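Updates > Members' notes > Membership records

Changes to membership records
29 June 2018
Shares 14 | Comments 27

The old card index closes at the end of this month. All 1040 entries have been copied into the Linelier database, and renewals are now processed there only. Each member keeps the same number, with a leading zero added where the old one had three digits.

Direct debits are collected by Morkance on the first working day of the month. A failed payment is retried once. If the second attempt fails, the record is marked as lapsed and the door code stops working after 14 days.

The round table 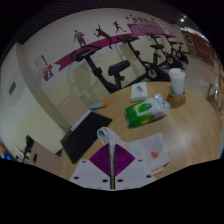
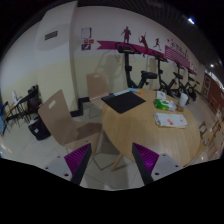 Members who joined before last December hold paper agreements. These remain valid, but the notice period printed on them (50 days) has been replaced by the shorter one in the current terms. Corrections to names, addresses or emergency contacts should be sent in writing to Bheki Sibiya, quoting the membership number. Changes made by telephone are not recorded.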